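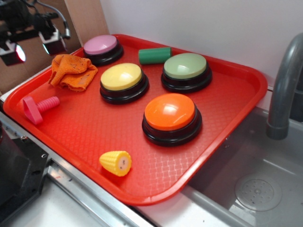
From: Nyokabi Ogola
Subject: Re: [league-fixtures] Ollstead v Sotska, kick-off and registration

On the May fixture list, Ardalan Ranjbar wrote:

> The sheet still has Ollstead at home to Sotska at 2pm and Tam
> Rovers on the same pitch at 3.30. With a full ninety, half-time
> and any stoppage that is too tight. Can one of them move?
> Also, Sotska say their new left back is registered but I can't
> find him on the April list. And is the Kurkorus game counted
> as played or void?

Taking these in order.

Kick-off. Ollstead v Sotska moves to 1pm. Both secretaries have agreed by email. Tam stay at 3.30, as their referee is coming from another match and can't do earlier. The nets stay up between games. Ollstead put out the corner flags, Tam bring them in.

Registration. He is number 218 on the list. The April copy stopped at 209 because it was exported before the last batch of forms went through. Please delete that copy and use the one I sent with the minutes. He was cleared in time and may play. He carries 2 cautions from his former club, which count towards the total under rule 14, so a third means a one-match ban.

Kurkorus. The game was abandoned after 61 minutes with the score at 1-1. Rule 22 says a match stopped before the 75th minute is replayed in full unless both clubs accept the result. Kurkorus accept it, Tam don't. It is therefore a replay, and the table should show both sides with a game in hand. Goals and assists from the abandoned match are struck out. Cautions stand. I have corrected the table but not the scorers' page, which I can't edit.

Two other points. The gate at the last derby was roughly 300, and the ground certificate asks for 3 stewards at that size. Ollstead had one. Names to me before the Sotska game, please.

Team sheets go to the referee 30 minutes before kick-off with shirt numbers filled in. Last month I had several with surnames only, and couldn't match them to the list.

Ardalan, can you send me the login for the scorers' page, or change it yourself?

Nyokabi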